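# Seed libraries should stop asking for seed back

*Etenesh Araya, 2/1/19*
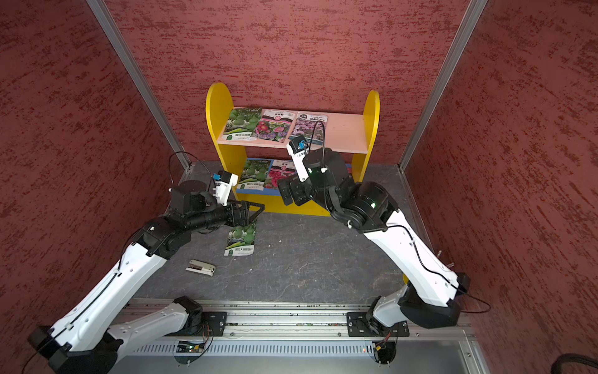

Should a town library lend seed at all? I think it should, provided it gives up on the word "lend".

Gronuldale started its seed collection in April with 300 packets in an old card catalogue near the returns chute. The rule was that you took what you wanted, grew it, and brought back seed from your best plants. By the end of the season 159 packets had gone out and 3 had come back. One of those was labelled "pumpkin, maybe".

The council report called this a poor return rate. I'd call it a lot of gardens. Most people who took beans ate the beans. Saving seed from a pumpkin or a zucchini is fiddly work, and the plants cross with whatever the neighbours are growing, so the library can't be sure what it's getting anyway.

Ebise Tsegaye runs the collection at Kulau and dropped the return rule after one season. She buys fresh stock in bulk, packs it herself, and limits each household to 40 seeds of any one variety. It costs less than the magazine subscriptions.

Gronuldale could do the same next year. Keen seed savers will still bring theirs in, and they can have their own drawer.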